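Part-time baker's helper wanted for our little shop, mornings, starting in July

Hi! I'm Gunhild Lykkegaard and I run Plakuver, the bakery and lunch counter on the corner across from the old Drillon shoe store. I'm looking for one more person to join us, mostly for the early shift, and I'd love it to be somebody who likes getting up before the birds (or can at least fake it until the coffee kicks in).

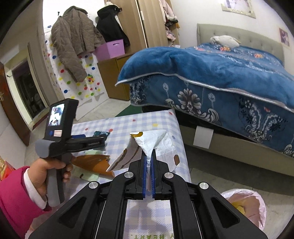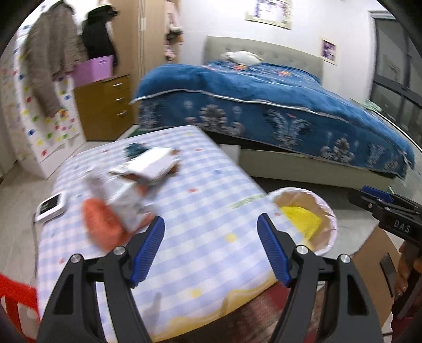 A white wrapper, and a white carton on the checkered cloth.

So, the job. You'd start at 5 in the morning and be done before lunch. First thing is helping Ingeborg Haberkorn with the rolls. She has been shaping them for years and she's fast, so don't panic if you can't keep up the first week. After that it's trays in, trays out, icing the buns, slicing bread for the people who want it sliced, and packing up the orders that go over to the Eder office building. When the line gets long you jump on the register. I do too — everyone here does a bit of everything, including the mopping.

It's four mornings a week, and one of those will nearly always be on the weekend, so please think about that before you write to me. We close for two weeks in winter and that's paid.

You don't need baking school. If you've worked in a kitchen or a store before, great, tell me about it. If you haven't, tell me what you like to cook at home and what went wrong the last time you tried something new (my rye was a brick for most of a year, so no judgment!). What I do need is someone who shows up on time, can lift a sack of flour with a bit of help, and is friendly to the regulars even when they ask for the one thing we just sold out of. You'll be near nuts, wheat and eggs all day, so it's not a good fit if you have a serious allergy.

Pay is by the hour and goes up after your first 3 months. I'll give you the exact number when we talk, and it's the same for everybody who starts here. You also get breakfast, an apron, and whatever bread is left over at closing. The Sanna loaf with the seeds goes quick, so hide one early.

To apply, drop a note through the mail slot at 371 or just come in and ask for me. After ten is best, before that I've got dough up to my elbows. A few lines about you and which mornings you're free is plenty, no fancy resume. If it sounds good to both of us, you'll come in for a paid trial morning — wear shoes you don't mind getting floury.

Gunhild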